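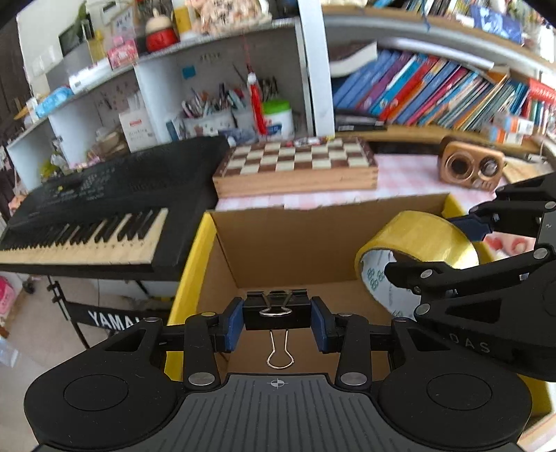
Binder clip and tape roll at the stationery box, music and games room, Hornlow House.

28/06/2023

The sorting of the music and games room continued today. The morning was given to small stationery, which has been kept in too many places since the April stocktake. It was resolved that all clips and tape should be held in one open cardboard box beside the games table, and that the drawers at Fimevau Hall should no longer be used for this purpose.

The yellow packing tape has been assigned to the same box. Staff who require tape for parcels are asked to take it from there and return it before the close of the day. The black binder clips are to be kept for sheet music and for the sign-out forms. They are not to be used on the curtains.

The keyboard remains on its Yamaha stand. A request was received from the Delier Road centre to borrow both for the summer concert. The request was declined, as the Wednesday class would have been replaced by nothing at all. An offer of the second music stand was made in its place and a reply is awaited.

The chessboard case stays on the table with the pink and white checkered cloth. The cloth was to have been sent to the laundry this week, but it will be kept until the chess afternoon is over. The wooden speaker may also remain on the table. Its colour suits the room and no better shelf has been found.

The Yagi catalogue was consulted on the price of lidded storage bins. A set is listed at $186, against an allowance of $200 for the quarter. The purchase was approved in principle, subject to the bins fitting under the window. The measurement will be taken tomorrow. The pink bin is to be kept in service whatever is decided.

Room 403 was not reached. It holds the older songbooks and the spare puzzles, and the key could not be located until late in the afternoon. It has now been labelled and placed in the office cabinet.

Outstanding: labels for the stationery box, a reply from Delier Road, and the order for 100 manila envelopes, which was left off the last form in error.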